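Lultier Player Support
Ticket status: Resolved
Product: Flisow (character creator)
Opened: 1/21/23
Reported by: Blair MacAulay
Handled by: Ulises Palomino

Summary
Custom characters saved in the Flisow character creator lose their hat and hair colour when loaded into a match. The player reports that the character appears correctly in the creator and in the Vultdale lobby, but reverts to the default brown hair and no hat once play begins.

Details supplied by the player
The account holds 28 saved characters out of a limit of 30. The fault affects only those made before the July update. Restarting the console made no difference. The player had also deleted and remade one character, which then loaded correctly.

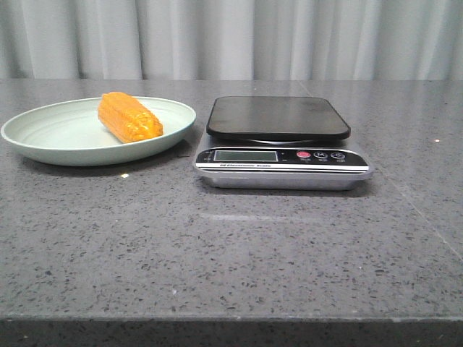 Step 1. Confirm the game version
The player was asked to open Settings, then System, and to read out the version number. The console was found to be running the current release. No further download was required.

Step 2. Refresh the saved characters
The player was asked to open each affected character, change any one item of clothing, save, change it back and save again. This restored the hat in every case. Hair colour was restored on all but 2 characters.
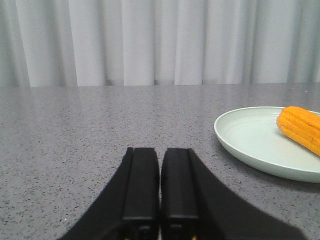

Those characters had been received from another player by sharing code and had never been saved locally. A shared character keeps the colour list of the version in which it was made, and the older list does not match the present one. The player was advised to use the Copy option, rename the copy and choose the hair colour afresh.

Step 3. Clear the lobby cache
After the copies had been made, the player selected Options, Storage, Clear Lobby Data. Saved characters are not removed by this action. The cache stood at 200 MB before clearing and was rebuilt at the next sign-in. The player then joined a match on the Kinnear course and reported that all characters appeared as designed.

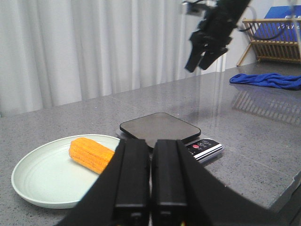 Will the original creator's character be changed if I edit my copy?
The copy is stored on your own account under a new sharing code. The original remains as its creator left it, and later edits to either version are not passed to the other.

Closing note
The colour list fault has been passed to the development team. Players who experience the same problem are asked to complete Steps 1 to 3 before opening a new ticket.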